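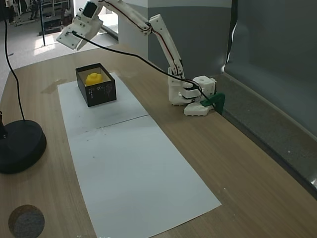
Is an ink subscription worth it if you only print now and then?

Probably a bad deal for most people who print now and then, and mine was. You pay every month whether the printer runs or not, and the cheap plan is only cheap if you use up most of what it gives you.

I've gone back and forth on whether to write this up, as it is a small amount of money and I know how it sounds when a grown man complains about four dollars. But three people in my family have now been talked into one of these plans at the moment they unboxed a printer, and two of them couldn't tell me what they were paying. So I'm putting it all in one place and I can send them the link.

My printer is a Kellus, one of the plain white ones that sits on a shelf and makes a grinding noise at night. I bought it because the old one wouldn't take paper any more. Setting it up meant installing the Kellus app, and the app would not let me get to the part where you print a test page until I had looked at three screens about Kasero. Kasero is the ink plan. You could skip it, but the word "skip" was in thin gray type under a large blue button, and the line next to it said something like "continue without savings." I've been annoyed by that phrase ever since. Savings compared with what?

I signed up anyway. I'd like to say I read the terms first. I read them that evening, after I had put my card in.

What the plan says and what it means

The pitch is simple. The printer watches its own ink level, and when it gets low a cartridge arrives in the mail. You never run out. You pay by the page instead of by the cartridge, so a photo costs the same as a grocery list. If you print full-page color photos all day long, I can see that being good value. I don't know anybody who does that.

What you're really buying is an allowance of pages each month. Go over it and you're charged for an extra block of pages, even if you only needed one. Stay under it and some of the leftover pages roll over, up to a limit, and after that they vanish. I hit the limit early and stayed there. Every month the app congratulated me on my rollover balance, which was a number that could not go up.

The other thing is the cartridges. They aren't yours. The terms are quite clear about it once you find the right paragraph: the ink is supplied for as long as you subscribe. Stop paying and the printer refuses the cartridge that is sitting inside it, full or not. I had assumed this was an internet rumor, the sort of thing people get angry about without checking. I checked. It was in my own account under "What happens if I cancel?"

My numbers

I was on the plan for 14 months at $4 a month, so fifty-six dollars before tax. In that time I printed 122 pages. I know this because the printer keeps a running total and will print it out for you on a status page, which naturally counts as a page.

That's close to 46 cents a page. Most of those pages were black text. Return labels, a couple of recipes, the forms for my daughter's summer camp, and one very long insurance document that I printed because I don't trust myself to read anything that long on a screen.

Vrabec, the copy shop near the post office, charges a dime for a black and white page. The same stack would have cost me twelve dollars and change there. Color is more, obviously, and you have to put shoes on. I'm not pretending the walk is free. But the plan is sold as the thrifty choice, and for me it cost more than paying a man behind a counter to do it.

I can hear the objection, because I made it to myself. I was a light user who should have been on a smaller plan. Fine, except that I was on the smallest one. There was nothing below it. A light user is exactly who the little plan is advertised to, with a picture of somebody's kitchen and a single sheet coming out.
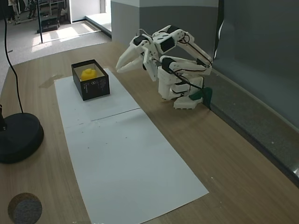
Last changed: Monday, September 21, 2026

I've added the part below on store-brand cartridges and fixed a mistake about when the billing stops. The rest is as I first posted it.

Canceling

It took me two tries. The first time, in the app, I got as far as a page that offered me two free months, and I took them, because I'm weak. The second time was in August and I did it on the website, where the cancel link is at the bottom of the account page below the section on recycling. You're asked why you're leaving. Then you're asked if you're sure. Then you get a screen showing how much you have saved, and I would love to know how they arrived at mine, because it was more than I've ever spent on ink in a year.

I originally wrote that the plan ends the day you cancel. It doesn't. It runs until the end of the billing month and the cartridges keep working until then. So if you need to print something big, do it in that window. I didn't, and on the first day of the next month my printer showed an orange light and told me to buy a cartridge, with one in it that was by the printer's own reading more than half full.

You're supposed to mail those back in a prepaid envelope. I did. It felt a bit like returning a library book I'd paid for.

Store cartridges

The regular Kellus black cartridge is rated for about 300 pages. I put that in with suspicion, because page ratings are worked out with a standard sheet that has very little on it, and nobody's insurance documents look like that. Still, even if I get half, that's more than a year of printing for me, and if I don't print for two months it costs nothing. (Dried-out ink is a real problem and I'll get to that.)

Then there are the off-brand ones. Trivero sells a black cartridge for this model at a good deal less than the Kellus price. I've now had one in since the end of last month. It works. The black is slightly browner than the original if you hold two pages up to the window, and I doubt anyone processing a return label has ever cared. On installing it I got a warning that a non-Kellus cartridge had been detected and that quality might suffer. I pressed OK and it printed.

What worries me more is updates. Printer companies have been known to push out an update that makes other people's cartridges stop working, and I've no way of knowing if mine will. I turned off automatic updates in the printer menu. Whether that does anything, I can't tell you. The menu says it's off. The app still says "your printer is up to date," so one of them is wrong.

Attila Takács left a comment on the first version of this post saying I'd been unfair. He prints worksheets for the kids he tutors, lots of color, and he says the plan costs him well under what he used to spend. I believe him. He sent me a rundown of what he prints and I couldn't find a hole in it. If you use nearly all your pages every month, and plenty of them are color, the plan may suit you. What I object to is that it's pushed at everybody during setup, before any of us has a clue how much we print.

He also said ink plans keep people from letting their printers dry out. That one I don't buy. A subscription doesn't make you print. My nozzles clogged while I was subscribed, and the cleaning cycle used up ink that, to be fair, I wasn't paying for. I'll give them that. With a cartridge I own, a cleaning cycle comes out of my own pocket, so I now print a page with a bit of every color every couple of weeks and put the back of it to use for shopping lists.

What about a laser printer?

I get asked this more than anything else. For black text only, I think it's what I should have bought. Toner doesn't dry up. The machine costs more at the start and it's heavier, and the cheap ones don't do color. I looked at swapping and decided that throwing out a working printer to save money on ink is the sort of thinking that got me into this. When the Kellus dies I'll look again.

Be careful, though, as some of the laser models come with a toner plan now, with the same blue button. I saw one in the store last weekend with a sticker across the lid promising months of free toner. The small print on the sticker said a card was required.

If you're on a plan already and don't know whether to keep it, find your total page count before you do anything else. On mine it's under Settings, then Reports, and you may have to print it to see it. Divide what you've paid by what you've printed. If the result is under a dime, stay where you are and ignore me. If it's anything like mine, print whatever you need before the month is out and then cancel on the website, since the app will try to give you two months free.

I still have no answer from Kasero on how the savings figure is worked out. I've written twice. The first reply thanked me for being a subscriber, which I wasn't by then, and the second had a link to the page I'd been asking about.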